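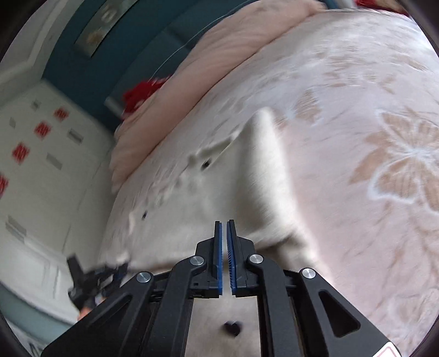
Skordale's linen swap is back this October, and I am way too excited about it!

If you missed the spring one, it works like this: you bring clean sheets, pillowcases, blankets or throws you're tired of, you get a ticket for each piece, and you trade the tickets for somebody else's. Last time 1,078 pieces changed hands in one afternoon (I went home with a flowered sheet set and a quilt I had no room for — no regrets).

The swap has moved to the old Langat showroom on Raltbridge Road, which has a lot more table space and, thank goodness, parking out back. Doors open at 2 p.m. and things wrap up at 7. Drop-offs start that morning, and if you can get yours in early, please do. The line at the door last spring went past the bakery.

New this year is a folding table run by Prakside, the little laundry shop by the bus stop. They'll be showing people how to fold a fitted sheet, over and over, for anyone who asks. I've been making my bed every day for decades and I still roll mine into a ball and shove it in the closet, so I'll be up front with my elbows out.

A couple of house rules: no pillows, no mattress pads, and nothing with rips. Small stains are okay if you pin a note on them. Tickets left over from spring are still good, so go check your coat pockets! Entry costs $2, and kids get in free.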